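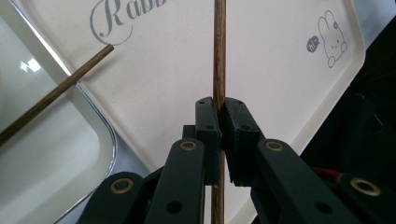 Slide 1: Wood at the table

Good afternoon. Thanks to Verna Lindgren for the introduction and for getting the projector going.

I run the finishing bench at Marikar, a small workshop that makes and repairs wooden tableware. I've been asked to speak for half an hour on looking after wooden utensils at home. Most of it is washing up and storage. Questions at the end, please, except if you can't hear me.

(Ask who has thrown out a wooden spoon this year. Wait for hands.)

Slide 2: Grain

A chopstick is a good place to start. It's slender, and you can see the darker lines running lengthwise along the wood. You want the grain to follow the length of the piece. Where it runs out through the side, you have a weak spot, and a thin utensil will usually break there.

Same test for spoons. Look along the handle and into the neck. If the lines head off sideways at the neck, put it back on the shelf.

(Pass the two spoons around now, the good one first. Get them back before slide 5.)

Slide 3: What water does

Wood swells across the grain when it takes up water and shrinks when it gives it back. Along the length it hardly moves. Repeat that often enough and the surface goes rough, then you get fine cracks at the ends. The ends drink the most.

The dishwasher is hard on all of it — long soak, high heat, harsh detergent. I know people do it. Dinesh Mollah at our shop does it with his own spoons and sands them every June.

Slide 4: Washing

Hot water, ordinary dish soap, soft side of the sponge. Rinse, wipe, stand in a rack with air on all sides. Don't leave things in the sink overnight.

For smells, rub with coarse salt and half a lemon, leave a few minutes, rinse. Garlic takes two goes. Turmeric is a colour problem and I don't have a fix for it. Sunlight fades it a bit.

Throw out anything that's split, soft, or growing mould in the cracks. Sanding won't reach the bottom of a crack.

Slide 5: Oil

Food-grade mineral oil is the easy choice. Walnut and tung oil cure harder but take longer, and you have to think about nut allergies if you have guests. Olive oil stays sticky and can go rancid.

Method we use: fully dry piece, thin coat, leave 8 hours, wipe off everything that's still on the surface. Do 3 coats on new wood. After that, oil when it looks grey and dull.

Important — rags soaked in curing oils can heat up and catch fire. Lay them flat outside to dry before they go in the bin. Say this twice.

(If the spoons are still at the back, ask Nusrat to collect them.)

Slide 6: Lacquered pieces

Different rules. Don't oil them and don't sand them. Wash quickly in warm water and dry with a cloth. If the coating is flaking, stop eating with it.

Slide 7: Storage

Drawer is fine if everything goes in dry. Crock on the bench is fine if it isn't beside the stove. Tip the crumbs out now and then.

Handout is by the door, with the oil list on the back. Kári Thygesen has spare sandpaper, 1,000 grit, for anyone who wants to try a spoon at home.

Questions.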